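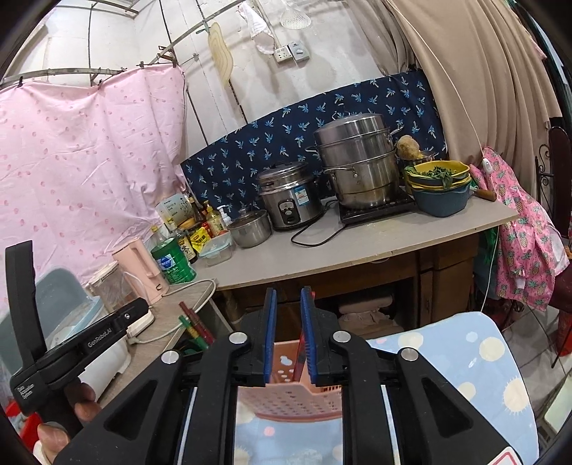

Visit to Bolari: the handling rules

I spent an afternoon in February at Bolari, where Hoi-yan Peng runs the home recording program. Operators work with a gripper in each hand, in real kitchens, and most of my visit went to the rule sheet they follow.

It fits on 2 pages. Cords are checked before anything else, and a cord that crosses the working area gets moved or the session waits. A cooker that has been on stays off limits for 20 minutes. Finger pads are wiped between raw vegetables and clean dishes. Papers with names or addresses go in a drawer.

The household signs a consent form first, and can have any session deleted later. Peng showed me the log - 3245 sessions, each with its checklist attached. A session without one is not used.

I asked about the pad rule, as the Irik site changes pads and Bolari only wipes them. She said the next version of the sheet will settle it. Tang, the second site, was closed when I came by at 4 p.m.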